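Punden Shared Workshop – Evening Course in Home Automation
Unit 5: Getting a Hand to Pick Things Up
Notes by Marisa Cocco. Revised January 1, 2022, by someone with no better plans.

5.0 Before you start

These notes assume you finished Unit 4 and that your arm goes where it is told on most evenings. If it still drifts toward the ceiling when you ask for "home", see Magnus Rennie during open bench hours and bring your joint table. Do not bring the arm. He has seen the arm.

The unit covers table layout, compartments, soft packages and the release. Your task by the end is modest: move a small packaged item from an organizer to a set-down spot, and do it more than once. The first shared build took 483 tries to get one clean transfer. The log is in the Farina binder, and it makes slow reading.

5.1 Who sits where

One person is the operator and sits across the table from the arm. The operator keeps the laptop within reach and handles the items between runs. A second person may stand back and offer opinions, preferably in writing.

Agree on the word for "stop" before power goes on. Last May one pair had chosen "okay", a word people also use for everything else.

Handling items while the arm hangs over the table is allowed only with motion paused in the software. Paused means the status line says paused. It does not mean the arm looks calm.

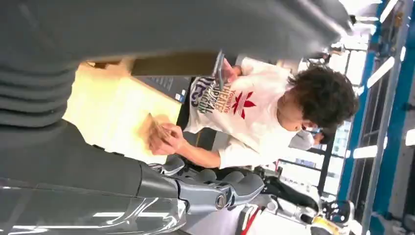 5.2 Laying out the table

Put the organizer where the hand can come down on it from above. Sideways approaches are possible, and Thomas Bortolotti will show you his, but he has also rebuilt his organizer four times.

Cardboard is fine. Cut the partitions a little lower than you think you need, and fix the base to the table with tape you can remove. A grid of two columns by four rows gives you eight targets and an easy naming scheme: L1 to L4, R1 to R4, counted from the operator's side. Write this down. Half the questions I get in this unit are from people counting from opposite ends.

Start with one item in one compartment. A full organizer looks impressive and tells you very little, as every failure knocks over the evidence for the next one.

Keep cables out of the sweep of the arm. Slack should hang off the table on the side away from the hand.

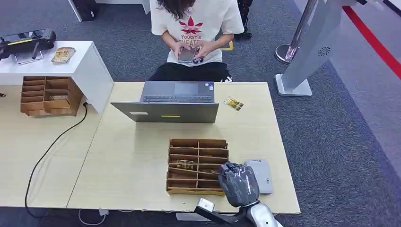

5.3 Soft packages

Rigid boxes are polite. Film wrappers crinkle, slide and change shape as soon as a finger arrives, so the width you measured is a width the package used to have.

Things to set for soft items:

Approach height. Stop just above the package and check the fingertips before closing. On the Zarkine controller this is the "hover" value, and 40 is a sensible first number. The units are explained in the manual on a page I have yet to find.

Closing speed. Slow. Then slower than that.

Grip limit. Set it low and raise it in small steps. The default of 100 was evidently chosen by a person who had no snacks to lose.

Sleeve. If your arm wears a fabric cover, check where the cloth bunches at the wrist. A fold can get to the package before the fingers do, and you will spend an evening tuning the grip when the trouble is tailoring – ask me how I know.

Do your finger checks from low down beside the hand as well as from the operator's chair. From the chair, nearly every grasp looks good.
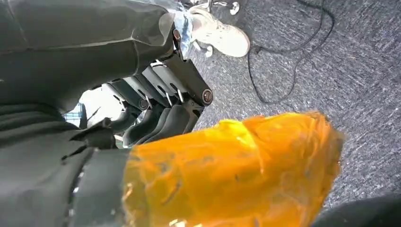 5.4 The release

Letting go is the part people leave for the last ten minutes. Lenka Zeman's rule is to tune the release first, with the item placed in the hand by the operator (paused, see 5.1), and only then to bother with the pickup. I resisted this for two terms and now teach it as if it were mine.

Bring the item in over the set-down spot, lower, open the fingers partway, wait, then open fully. The wait matters most with clingy film. If the package leaves with the hand, lengthen the wait before you touch anything else. 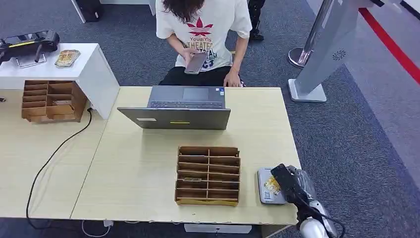

Fig. 5.4. Packaged item held over the gray tray at the right edge of the table.

5.5 Log sheet

For each run, write down the compartment, item, hover value, grip limit and result. Allowed results are: placed, dropped, missed, stopped. "Nearly" is not a result. Save the motion file under the run number; the shared drive is up to run 2190, so begin after that and please do not start again from one.

5.6 For next time

Read the Plollska bracket sheet, both sides. Bring two packages of different stiffness and your completed log. Esben has asked that groups sharing a bench put the organizer back where they found it, with the contents they found in it.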